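Can a robot put away the board games yet?

6/7/18

My mother-in-law asked me at dinner on Sunday when she could expect a robot to do her dishes, and I gave her such a long answer that the potatoes went cold. My husband says I should put these things on the blog and leave his family alone, so that is what I'm doing!

I should say first that I have a dog in this fight. We have three kids, one bathroom and a game cupboard that hasn't closed properly since December. I would hand over a good bit of money to anybody who could sell me a machine that goes through the living room at night and puts everything back where it belongs. Never mind the dishes (well, all right, the dishes too).

My old college roommate's brother, Kevin Huanca, works on this kind of thing at a small company called Lutier, over in Fambridge, and he was kind enough to spend most of an evening on the phone with me. I had a list of 20 questions and we got through maybe half, because he kept going off on wonderful side roads and I kept following him. His group started out on shop-floor work. They had a customer called Nolte who wanted small parts sorted into bins, and Kevin said that was the sort of job where a machine can do very nicely, provided the parts are always the same and somebody has bolted the bins down. A house is a whole different animal. Nothing is bolted down in my house, I told him, including the children.

What surprised me was how he talked about the little things. I had pictured the hard jobs as the heavy ones, like moving a couch or carrying up the laundry. Kevin would take a heavy box with square corners any day. It's the small stuff on a flat surface that keeps him at work late — a coin, a button, one of those tiny plastic shoes that come off a doll. The fingers have to come down on both sides at once, and if one of them gets there early the thing scoots away. I've lost enough pills under the stove to sympathize.

A lot of the practicing gets done on the computer, in a made-up room with made-up gravity, so that you can run the same pickup over and over and never have to crawl under a table. He told me they ran one exercise 646 times in a single week. I asked if he was bored by the end of it and he said no, he'd named the gripper. 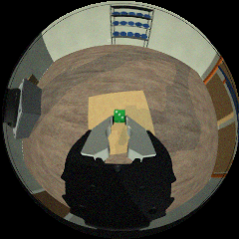
A simulated room, and one small green die between the gripper's fingers.

I love that it's a die, I really do, because that is the very thing I find with my bare foot at six in the morning. We own a game called Pollness that needs 5 of them and I don't believe we've had the full set since the week we bought it.

So, can machines do the chores yet? Kevin's answer was "some of them, slowly, if you tidy up first," and I laughed so hard I had to put the phone down. He thinks factories and warehouses will keep getting the good stuff ahead of us, and that a helper for an ordinary messy family is a good long way off. My mother-in-law took the news calmly and asked me to pass her a dish towel.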